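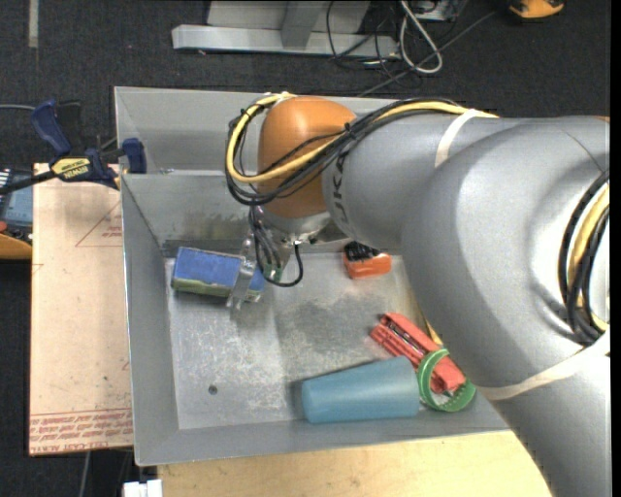
Grey sheet-metal bin with a divider, and a floor that has seen some use.

Musimwood Workshop Tips
Looking after metal bins and trays
Last updated 27 April 2026

Metal bins last for decades if they are kept dry and given a wipe now and then. Most of the ones in home workshops were bought second-hand or rescued from a skip, so they start out marked. The tips on this page are for plain sheet-metal bins, trays and drawers of the open-topped kind, painted or bare.

Scratches, rub marks and rust

Scratches on a bin floor are normal and can be left alone. Whitish rub marks often come from softer things being dragged across the metal, and many of them will lift with a damp cloth and a drop of washing-up liquid. Dark smudges are usually grease or old polish. Try white spirit on a rag, with the window open, and put the rag outside flat to dry before it goes in the rubbish.

Rust is a different matter. Run a dry fingertip over the mark. If it feels gritty or leaves an orange stain, it needs treating. Rub the spot with fine wire wool until you see clean metal, wipe off the dust, and put on a thin coat of paste wax. On painted bins, touch in with metal primer and then a top coat. Leave the paint overnight before you put anything back.

Do not use scouring powder on galvanised bins. It takes the zinc off and the bin will rust where it never did before.

Small holes in the floor

Leave a small hole open if the bin is going to live in a damp shed, as it lets water out. Check that it isn't blocked with sawdust. If you keep screws or washers in the bin, cover the hole from underneath with a square of aluminium tape and press the edges down with the back of a spoon. Tape put on from inside gets picked off by whatever slides over it.

If there is a burr round the hole, a round file takes it off in a minute or two. Wear gloves for this, and for thin rims in general. Old rims can be sharp on the underside where you can't see.

Divided bins

A bin with a narrow section at one side and a deep one at the other is more useful than it looks. Keep the narrow part for flat or long things that get lost under a pile: rulers, sanding sheets folded in half, pencils, spare blades in their packet. Put blocks and other bulky pieces in the main part.

The bottom of a divider takes most of the knocks and gets scuffed first. Look there for loose spot welds. Push the divider gently with your thumb. If it moves, run a bead of epoxy along the join on the side that shows least and clamp it until it sets (the packet will say how long, and add some if the garage is cold).

Where a divider is missing altogether, a piece of hardboard cut to a tight fit will do. Cut it a touch over and sand back.

Lining the floor

Bare metal is fine for tools and offcuts. For anything painted, or anything you would like to keep unmarked, put in a liner. We have used:

Rubber matting of the sort sold for car boots. Heavy, stays put, holds the damp underneath, so lift it every month or so.
Cork sheet. Kind to painted pieces. Falls to bits at the corners.
Old lino offcuts. Easy to wipe, hard to cut neatly in a cold room. Warm them by a radiator first.
Felt. Good for chisels if you oil them lightly. Traps sawdust badly.

Cut a paper pattern before you cut the liner. Where the walls slope, measure the floor itself and not the opening at the top, or you will end up with a liner that rides up the sides.

Keeping blocks and small wooden toys

Bins like these are handy for children's painted blocks once the children have grown out of using them every day. Wipe the blocks and let them dry for a full day first. Paint tends to wear at the edges before anywhere else, and a dab of toy-safe enamel on a cotton bud covers it well enough. Test the colour on the underside. Old blues fade more than you think and a new pot rarely matches.

If you do not know how old the paint is, keep the blocks away from small children and do not sand them.

How full is too full

Fill a bin to two-thirds and stop. Beyond that you have to tip it out to find anything. A shelf bracket marked for 200 newtons is not strong enough for a full metal bin of any size – that is a load of a little over 20 kg, and offcuts of steel or hardwood will pass it quickly. We stand the big ones on the floor on two battens so that air can get underneath.

Sloping walls help when you are scooping screws out with your hand, but they waste space on a shelf. Put straight-sided boxes on the shelf and sloping ones under the bench.

A yearly clean

We do ours in December, when it is too cold to be gluing anything.

Empty the bin onto an old sheet. Throw out what is broken. Brush the bin out with a dry paintbrush, working from the narrow section into the main one, then vacuum. Wash with warm soapy water, rinse, and dry straight away with a towel, paying attention to the corners and the foot of the divider. Leave it upside down somewhere warm for an hour. Wax any bare patches. Put the heavy things back first.

Labels go on the outside of the front wall, near the top. Parcel tape over a paper label keeps it readable for a few years.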